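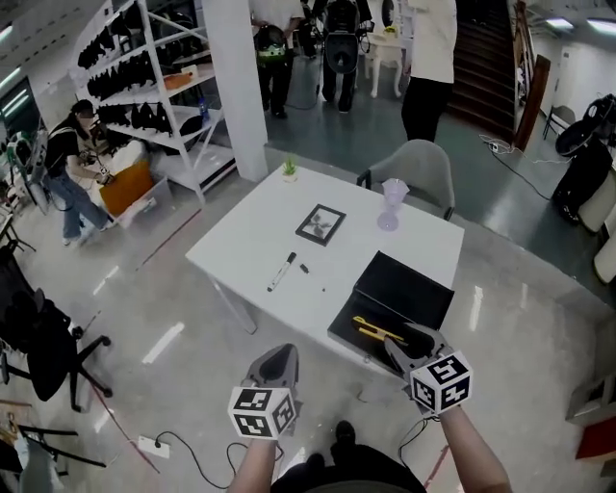

Gifts & Hampers Team – Lockwood branch, Jerbridge

How to pack a sweet box for posting

By Cyril Hulme, 7/24/24
42 shares | 3 comments

Quick one as we're getting orders in already for October and the new packers need something to read. Fudge, coconut ice, barfi, shortbread, all the same method. Chocolates are different, see near the end.

What you need

Gift tin or rigid box with a lid that fits properly. Greaseproof paper. Tissue, two colours if the order says so. Paper cases. Ribbon. A brown outer carton, bigger than the tin on every side. Shredded paper. Tape. Gift card and pen. Scales.

Wash hands, hair back, clean surface. Gloves for anything unwrapped.

Step 1. Check the order

Read the whole slip before you touch anything. Weight, type of sweet, message, nuts or no nuts. If it says no nuts it gets packed first thing in the morning, before any nut stuff comes out, and on the other bench. Don't swap one sweet for another without ringing the customer. Even if it's a nicer one.

Step 2. Weigh the sweets

Put the empty paper cases on the scales, zero it, then add sweets. The weight on our labels is net, so sweets only, no tin, no paper. A bit over is fine. Under is not. On the 300 gram box I aim for 301 and leave it there. You can't cut a piece of barfi to hit a number, it looks awful, so swap a big piece for a smaller one till it's close.

Step 3. Line the tin

One sheet of greaseproof, long enough to fold back over the top. Press it into the corners with the back of your fingers. Tissue goes under the greaseproof, never touching the sweets. The red tissue bleeds if it gets any butter on it. Learnt that with a wedding order, 15 boxes, all redone by hand on a Friday night.

Step 4. Fill it

Heaviest at the bottom. Fudge and shortbread first, then a sheet of greaseproof, then the soft ones on top. Pack snug but don't squash. Lift the tin and tip it gently side to side – if you hear anything move, fill the gap with a twist of greaseproof or one more sweet.

Anything strong smelling (rose, peppermint) goes in its own little bag. Otherwise by day two everything tastes of peppermint.

Fold the greaseproof over. Lid on. Small bit of clear tape at the front and back of the lid, not all the way round, people need to get in.

Step 5. Ribbon

Cut more than you think. Lay the tin face down on the middle of the ribbon, bring both ends up, cross them, turn the tin over and tie on top. Have a finger on the knot while you do the bow. If the loops come out uneven pull the tails, not the loops. Trim the ends at a slant.

Wide ribbon for square tins. Narrow for round ones, wide slides off.

Step 6. The card

Copy the message exactly as typed, spelling mistakes in names included, it might be how they spell it. Blue or black pen. Let the ink dry befor it goes in the envelope. Tuck it under the ribbon, not inside the tin.

If there's a keepsake with the order (Wosodard tealight holder, the little coin, whatever) wrap it on its own in tissue and put it next to the tin. Never inside with food.

Step 7. Outer carton

Shredded paper on the bottom, a good handful. Tin in the middle, flat, right way up. More shred down all four sides and on top. Close the flaps and press – should feel springy. If it dents, more shred. If the flaps wont shut, take some out.

Tape the bottom seam and the top seam, then across both ends. Address label on the biggest face, clear of the seam. Packing slip inside on top of the shred. Check the slip has no price on if it's going as a gift!

Chocolates

No posting them in hot weather unless the customer has agreed to it in writing. When we do, they go in the Ristum insulated liner with a cool pack, cool pack wrapped in its own bag and not against the tin. Monday to Wednesday posting only so nothing sits in a depot over the weekend.

How long do they keep

Use by date goes on the base of the tin, take it off the batch sheet. Mixed box, use the shortest date of anything in it. Milk sweets are always the shortest.

Common mistakes

Bow tied before the lid is taped. Wrong card on wrong tin – do one order at a time, start to finish. Tissue touching fudge. Label over the seam so the tape pulls it off.

Spare ribbon and tissue are on the bottom shelf. If you take the last roll write it on the sheet by the door.

3 comments | Share this page
Contact the Gifts & Hampers Team, Lockwood, Jerbridge
© Lockwood. All rights reserved. Back to top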